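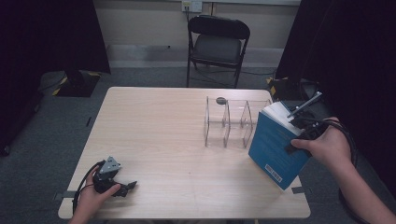
Dayana Ñahui, socia destacada de mayo en Kasano

El gimnasio Kasano ha elegido a Dayana Ñahui como socia destacada del mes de mayo. Entrena en el turno de las seis de la mañana desde que el centro abrió su segunda sala en la calle Guzmán, y en abril fue la persona con más asistencias del grupo.

Ñahui llegó sin experiencia previa con la barra. En la última jornada de marcas internas levantó 89 kilos en peso muerto, su mejor registro hasta la fecha, y terminó los 2000 metros de remo sin parar, algo que tenía pendiente desde el invierno. «Lo del remo me costaba más que las pesas. Salía demasiado fuerte y a la mitad ya no podía», explica.

Su próximo objetivo es la prueba por parejas de Justurico, en la que competirá en categoría escalada. El recorrido incluye 100 saltos al cajón y 700 metros de carrera con balón medicinal.

Como cada mes, la persona elegida recibe una camiseta del centro y una sesión individual de técnica, en este caso con el entrenador Griva. Las propuestas para junio pueden dejarse en recepción hasta las nueve de la noche del último día de mayo. Pueden votar todos los socios con la cuota al día.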